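Dec 9, 2020

Notes on the strap set, mostly so I have them in one place.

The goal for this round is 3,000 usable grasps on soft, narrow things: straps, ribbons, drawstrings, bag handles. The count stands at 1,460. The rigid set went faster because a mug or a block stays where you leave it. A strap takes a new shape each time it is let go, and the learner needs to see a lot of those shapes before it stops treating every one as a stick.

All of it is collected by hand with the gripper tool. I carry it to the strap, close the fingers, lift, hold, and put it down. The camera on the tool records the approach, and the finger opening is logged alongside. Hurkora, my labeling script, cuts each recording into reach, close, lift and release. It is good at the first and last of these. It is poor at "close" on thin fabric, where the fingers travel nearly all the way together whether or not anything is between them. I have been fixing those marks by eye, 30 clips at a sitting, after which my judgment gets worse than the script's.

Rules I settled on after throwing out most of the May recordings:

- Approach at a steady speed. Slowing down near the strap teaches the model to hesitate.
- Keep the misses. They get their own label and stay in the set.
- Change the backing cloth often. The first model, Visano, was trained on one plain sheet and had learned the sheet.
- Leave clutter in view, including large pale objects close to the camera. They upset the exposure, and the model will have to cope with that anyway.
- Pinch near the end of the strap in some clips and well down its length in others.

The last rule matters more than I expected. With the pinch lower down, the free end bends over and points somewhere unhelpful, and the model has to work out which part is held. Visano got this wrong often enough that I added a separate label for the free end. It costs extra time per clip — I think it is worth it, but I have no numbers yet.

Next is a retrain on the current set with 3 different random seeds, same settings otherwise. If the spread between seeds is larger than the gain over Visano, I will keep collecting and leave the network alone. Tan on tan stays on the list too, as edges are hard to find there.

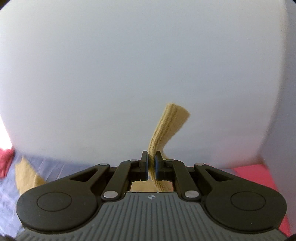
*Strap grasp, ribbed tan knit, free end above the pads.*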